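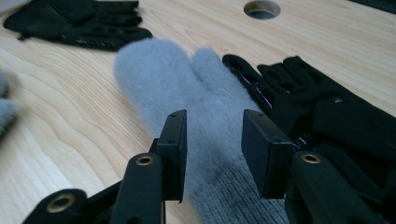 Von der Redaktion Wirtschaft und Region | Lesezeit: 2 Minuten

Die Gemeinde Pukow richtet im August eine Annahmestelle für gut erhaltene Winterbekleidung ein. Das hat der Gemeinderat in seiner jüngsten Sitzung beschlossen. Angenommen werden Mützen, Schals, Handschuhe und Fäustlinge in allen Größen, ferner Kinderjacken. Betrieben wird die Stelle vom Sozialkaufhaus Ikero, das bereits die Kleiderausgabe in der Ortsmitte verantwortet.

Nach Angaben der Verwaltung wurden im vergangenen Winter 3.351 Kleidungsstücke ausgegeben, darunter mehr als 900 Paar Handschuhe. Die Nachfrage habe das Angebot zeitweise deutlich überstiegen, heißt es in der Beschlussvorlage. Vor allem Kindergrößen seien bereits vor dem Jahreswechsel vergriffen gewesen.

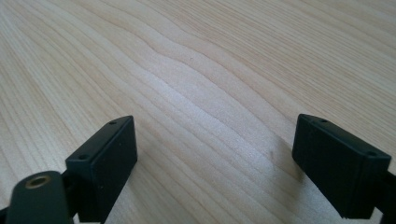 Für die Erstausstattung der Räume stellt die Gemeinde einmalig 700 Euro bereit. Die örtliche Tischlerei Huter übernimmt den Einbau der Regale, die Wäscherei Skála die Reinigung der abgegebenen Textilien. Beide Betriebe berechnen lediglich ihre Materialkosten. Eine Verlängerung der Zusammenarbeit über den Winter hinaus ist vorgesehen – über die Bedingungen soll im Frühjahr beraten werden.

Die Kleidung kann werktags zwischen 9 und 12 Uhr abgegeben werden. Stark beschädigte Stücke sowie einzelne Schuhe werden nicht angenommen. Größere Mengen ab fünf Säcken sind vorab telefonisch anzumelden. Die Ausgabe erfolgt wie bisher gegen Vorlage des Sozialpasses; Familien mit Kindern im Vorschulalter erhalten auch ohne Pass eine Grundausstattung.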